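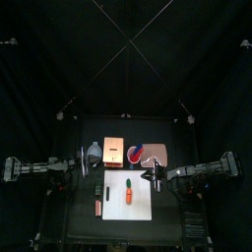
Warum ich mein Messer wieder selbst in die Hand nehme

Meine Mutter hat Zwiebeln in der Luft geschnitten. Ohne Brett, ohne Unterlage, den Daumen als Anschlag, und die Stückchen fielen direkt in den Topf. Ich habe das als Kind für völlig normal gehalten und erst mit Mitte zwanzig, in meiner ersten WG, gemerkt, dass andere Leute dabei Schnappatmung bekommen. Heute schneide ich natürlich auf dem Brett. Aber ich schneide! Und genau darüber möchte ich mich jetzt mal ein bisschen aufregen.

Im April stand ich nämlich vor dem Kühlregal und hatte gewürfelte Zwiebeln in der Hand. In Plastik. Daneben Karottenstifte, Kürbiswürfel, geschälter Knoblauch und eine halbe Paprika in Streifen, die mehr kostete als drei ganze. Ich hatte einen langen Tag hinter mir und habe die Zwiebeln gekauft, das gebe ich zu. Sie schmeckten nach Kühlschrank. Nach fremdem Kühlschrank, um genau zu sein.

Ich weiß schon, was jetzt kommt. Mein Kollege Fasil Lencho hat mir in der Mittagspause einen kleinen Vortrag gehalten: Er hat zwei Kinder, kommt um halb sieben nach Hause, und wenn um sieben nichts auf dem Tisch steht, bricht die Hölle los. Da ist so eine Packung Kürbiswürfel schlicht Notwehr. Und für Leute mit Rheuma oder kaputten Handgelenken ist vorgeschnittenes Gemüse sowieso ein Segen, da diskutiere ich gar nicht. Wer das braucht, soll es kaufen, und bitte ohne schlechtes Gewissen.

Mich stört etwas anderes. Mich stört, dass man uns das Schneiden seit Jahren als Zumutung verkauft. Als Zeit, die uns jemand klaut und die wir uns zurückholen müssen (wofür denn? Ich verbringe die gesparten zehn Minuten am Handy, Hand aufs Herz). Auf meinem Schrank steht immer noch der Nukix, ein Zerkleinerer mit Seilzug, den ich mir vor Jahren habe aufschwatzen lassen. Man zieht an der Schnur, und unten werden aus einer Zwiebel teils Würfel und teils Brei. Danach wäscht man fünf Einzelteile ab und pult mit einem Zahnstocher Zwiebelhaut aus dem Deckel. Ich habe in der Zeit drei Zwiebeln geschnitten und das Messer abgetrocknet.

Dabei ist das Schneiden für mich der schönste Teil vom Kochen. Am Herd muss ich aufpassen, beim Abschmecken muss ich mich entscheiden, aber am Brett darf ich einfach vor mich hin arbeiten. Radio an, Ärmel hoch. Nach der zweiten Karotte denke ich nicht mehr an die Mail, die ich noch beantworten muss, und nach der vierten fällt mir manchmal sogar die Antwort ein.

Gelernt habe ich es übrigens spät und nicht von meiner Mutter, deren Methode ich mich nie getraut habe. Yeshi Mekonnen, meine frühere Nachbarin, hat mir an einem langen Abend gezeigt, wie man die Fingerkuppen einzieht und die Klinge an den Knöcheln entlangführt. Wir haben für Doro Wot einen Berg Zwiebeln geschnitten, so fein, dass sie im Topf fast verschwanden. Ich habe geheult wie ein Schlosshund und war um elf Uhr nachts ziemlich stolz auf mich. Von dem Gericht habe ich drei Teller gegessen.

Was man dafür braucht, ist lächerlich wenig. Ein ordentliches Messer, das scharf ist, und ein Brett, das nicht rutscht. Ein feuchtes Tuch drunter, fertig. Kein Set, kein Block mit zwölf Klingen. Mein Messer hat damals so viel gekostet wie ein paar Pizzen, und geschliffen wird es, wenn die Tomate anfängt, Widerstand zu leisten.

Den Nukix kann übrigens gern jemand abholen. Der Deckel ist sauber, soweit ich das beurteilen kann.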